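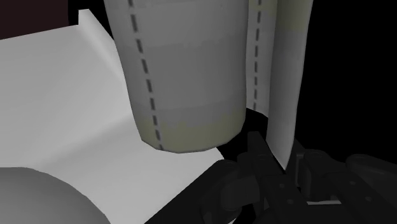

Teleoperated demonstration differs from kinesthetic teaching in what the operator can feel. With hand guiding, the operator holds the arm and contact forces reach the wrist directly. With remote control, contact has to be judged from the camera views, and a close view has limits. Where a narrow cylinder comes down between the gripper fingers, the space beside it falls into deep shadow, and the clearance on that side must be read from a second view or from the joint state. In the Prindine exercises both are logged with every command.

Set for this unit: 224 demonstrations in the Vukunier simulator, 181 retained after filtering. Reject an episode if:
the grasp is lost before the release command;
the operator pauses for more than 2 seconds in contact;
the arm reaches a joint limit.

Trim idle steps at the start only. Idle steps at the end carry the stop signal and stay in.
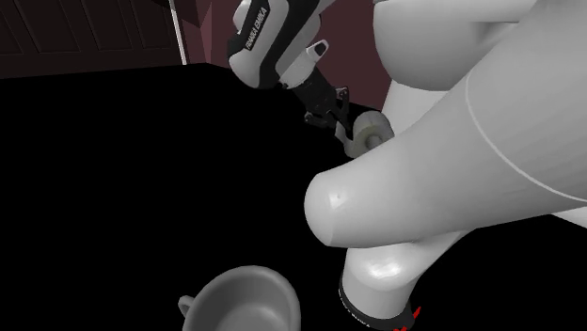 Tveit objects to the pause rule, on the grounds that hesitation near contact is information and that a policy trained without it will close too early. Skikura's notes keep the pauses and lower their weight in the loss. Try both on the same split and report the two success rates separately.

Submit logs by 4th May.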